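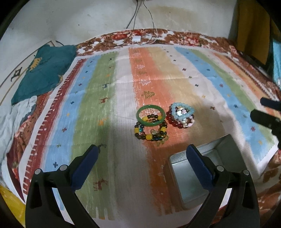 Good afternoon, everyone, and thank you for coming back so promptly after the tea. I want to talk for a little while about folding, and about the marks that folding leaves behind. When I first helped in the store at Gavby we had 39 printed and woven cloths, all folded in the same places every time, and I thought we were being terribly tidy. Look at the creases running across the bands, over the orange with its trees and the green with its little animals – every one is a line where the threads have been bent. Pause here and let people look. Then pass the Gristano sample round, starting on the left, and do ask for it back!

Now the refolding. Spread the cloth flat, smooth it from the middle outwards with your palms, and choose new fold lines a hand's width from the old ones. Take your time over it, put the radio on if you like.
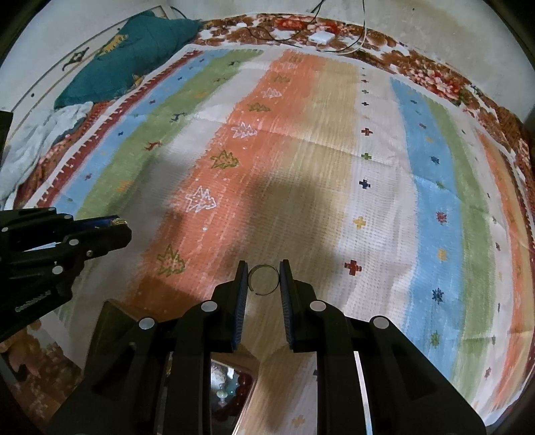 Adhiambo Gachanja asked me at the Remberg evening whether it wouldn't be simpler to roll everything and be done with it. Rolling is lovely if you have the shelf length, and we never did, so we pad the folds with tissue – a packet of 100 sheets lasts us until September. Questions next, then the tissue demonstration at the side table.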